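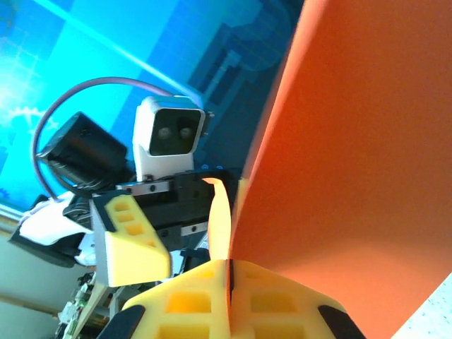

Wrist camera, orange sheet up against the near gripper, other arm behind it.

bthampi
Two-arm teleop, leader arms, one operator. My demos for handling the sheet look fine on replay, but the trained policy hesitates when both grippers are close together. Dataset is 256 episodes. Do I record more or fix what I have?

moffat_b
Fix what you have. Watch 20 at random and write down which arm moves first. If it's a mix, the policy is averaging two habits.

kayode_o
Disagree. Mixed order is fine if the state tells the policy which branch it's in. I would look at the wrist view first. A sheet that size hides a lot of the other arm at close range.

bthampi
Checked 20. Left first in 13, right first in 7. Fixed view for comparison: 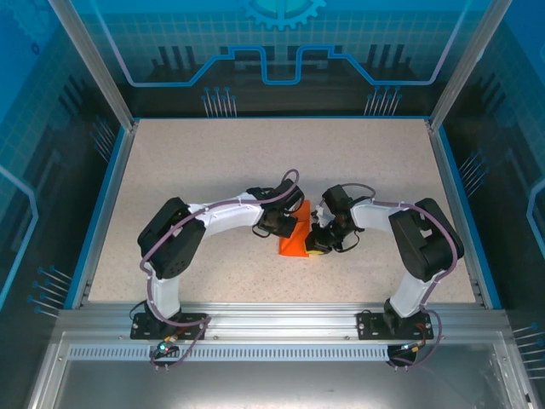 Fixed camera, both grippers at the orange piece.

moffat_b
13 to 7 is a mix. Pick one order and re-record.

kayode_o
Or keep the data and add the fixed view to the inputs. Both arms are readable from there. Are you training on wrist cameras only?

bthampi
Wrist only. The fixed camera was for review.

nhviid
Would hand guiding help? We moved the arms directly on our Birkeo cell in January and the pauses got shorter.

moffat_b
Not for two arms and one operator. You end up with your own hands in every camera view — worse data than teleop.

nhviid
We had a person per arm, but fair point on the views.

bthampi
Plan: retrain with the fixed view added, same episodes. If it still stalls I'll re-record left first.

kayode_o
Keep the seed the same or you won't know which change did it.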